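## 3. Suture handling on the practice tissue

The second part of the project looked at the instrument tie, which the February trials had shown to be the slowest step. We compared two thread lengths, 200 mm and 110 mm, with the same needle drivers and the same type of knot. Long tails were trimmed to 40 mm before each knot was scored on the Penner sheet.

A throw was counted as started when the thread was held in one driver and looped around the jaws of the other. The holding jaws stay closed on the strand. The looped jaws stay open so that they can take the short tail.

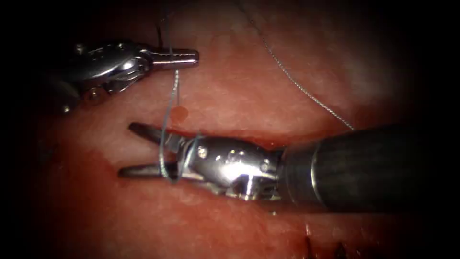

Tension on the standing thread was the main source of error. When it was too low, the loop slid toward the tips and had to be thrown again. When it was too high, the tissue lifted at the entry point. The 110 mm thread gave fewer dropped loops but left little room for the third throw.

Finished knots were pulled on the Fitix bench tester at 300 mm/min until they slipped or broke. Slipped knots were logged separately, and the tables are in Appendix B.

Open item: repeat the 200 mm set with a fresh spool from the Sellumbridge lab.

Revised March 5, 2018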